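Grasp check passing on nothing

The gripper reported a successful grasp 600 times in the last batch of 1,000 simulated episodes. When Mamta replayed the logs, a good part of those had no object between the fingers at all. The success test in our Greltotton config only asks whether the fingers stopped short of fully closed. It never asks what stopped them.

Both views are renders from the simulator.
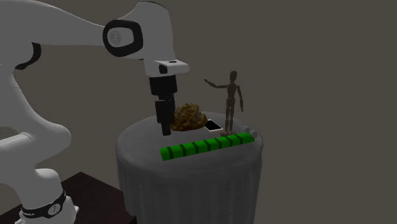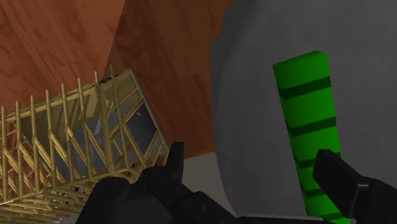
Two causes so far. First, a fingertip can catch on neighboring geometry, and the controller reads the blocked travel as an object width. Second, the contact filter was keyed to link names, and one link was renamed in September. The filter then matched nothing and raised no error – my fault, I wrote the lookup.

The fix is dull. A grasp now counts only if both fingers report contact with the target body for 2 seconds, and an unmatched link name stops the run. Donnie wants the old batch relabeled. I would sooner delete it and run it again overnight.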